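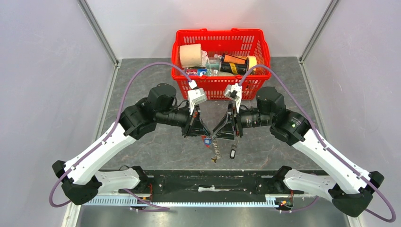

Praronden Jazz and Blues Society
Minutes of the general meeting, 2023-11-09
Held in the upstairs room, Liranano Hall

Meeting opened with 9 members present and 5 apologies.

Previous minutes
Accepted with one correction. The Onishi Quartet played two sets in the winter program, as the poster said, and the minutes had three.

Record stall
Takings from the second-hand stall came to $318. The boxed big band LPs did not sell and will be offered again at half price. Members are asked to stop donating cassettes.

March concert
Standadon Trio have confirmed for the autumn concert. They want the organ on the left of the stage and will bring their own speaker cabinet. Drums and PA to be supplied by the hall. Moved that the fee be accepted as quoted. Carried.
Hall licence allows 200 seated. It was agreed to leave out the back two rows so there is some room for dancing. Ticket price stays as last year, with concession for students.

Piano
The upright has a sticking key above middle C and the sustain pedal squeaks. Two quotes to be obtained before the next meeting. One member asked that the tuner come after the heating has been on for a day.

Listening nights
Organ trios next, then West Coast saxophone. A request for a night of live recordings only was held over.

General business
Colour for the new flyers: dark blue. The newsletter needs album reviews, 300 words at most. The spare key to the music cupboard is still missing.

Meeting closed 9 pm.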